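2019-04-14, plastics-to-oil bench, run notes

Back on the small pyrolysis reactor. I wanted to know if the Parkent film (the cloudy stuff, mostly bread bags and stretch wrap) gives us a cleaner oil than the milk jug flake we burned through all last month. Short version: yes, a bit, but it's a pain to feed.

Charged 146 grams, which took forever to pack down. The film springs right back up when you let go of it! I ended up twisting it into little ropes and pushing those in with the dowel. Next time I'm going to try melting it into pucks first on the old Vik hot plate, if the thermostat on that thing still holds.

Purged with nitrogen, 11 minutes, then started the ramp. First drips in the condenser came later than I'm used to, and they were pale, nearly straw colored. The flake oil always came over looking like weak tea. Smell is the same (sorry, everybody down the hall).

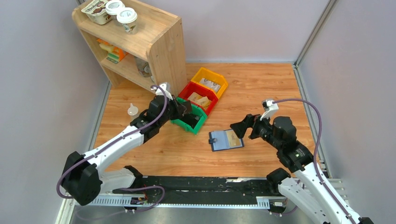 Wax trouble

The line between the reactor head and the condenser started to plug again. I could hear the bubbler slow down, so I wrapped the elbow in a second heat tape and it cleared. I don't trust it, though. There's a cold spot right where the clamp sits and wax will find it every time. Whoever orders parts next, please get the wider elbow from Prodon, the short one, and a spare gasket while you're at it.

Also, the cold trap needs emptying BEFORE a run. I forgot, and now I can't say how much of the light stuff in there is mine and how much is left over from the flake. So no mass balance for this one. Annoying, because everything else went so nicely.

Split the oil into 6 vials and labeled them Plolell A through F. A is the first cut, F is the thick stuff from the end that sets up like candle wax when it cools. I'd bet on B and C being closest to diesel, but that's me squinting at a vial, so don't quote it.

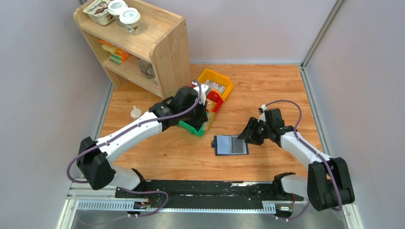
To do

Distill B and C and get a flash point on each.
Weigh the char (still in the pot, let it cool all the way).
Wash the condenser with warm solvent, twice.
Ask Parkent if the August bales will have labels in them, I don't want paper ash in this.
Repeat the whole run with pucks and an empty trap.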